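November 29, 2022
Workshop notebook, Pruten Children's Discovery Center
Re: employee giving partnership with Portela, preparation for the December family evening

The partnership agreement with Portela was countersigned this morning and a copy is in the shared folder. Portela will match employee contributions up to 2,533 dollars, and will release 2,000 of that amount before the event. The remainder follows once attendance is reported. The earlier draft said 800 families. The signed version says 800 individuals, so please use the signed wording in all correspondence.

Staff recognition is to be handled separately. Flanska has asked for a written summary of employee hours given to the outreach program, and the form does not allow attachments. Hours spent on setup count – travel hours do not.

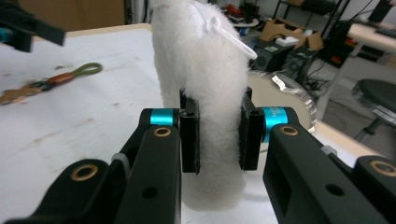
Intake of donated items for the giving table continues in the workshop. Each item is checked for secure seams, entered on the sheet and placed in a bin by age group. Plush items need one more decision. Several colleagues have asked whether a hang loop, such as the white plastic one on the shaggy white plush, should be removed before an item goes out. The Zullia guidance we adopted covers paper tags only. Until it is amended, plastic loops are to be cut off for the under-5 bin and left in place for the older groups. Please record which was done in the last column.

Open matters:
Confirm with Portela the date of the first release.
Obtain the revised banner text from Flanska – the present version omits the center's full name.
Request a second set of age labels, as the first was printed without the under-5 group.
Move the sign-in desk nearer the coat room and update the floor plan.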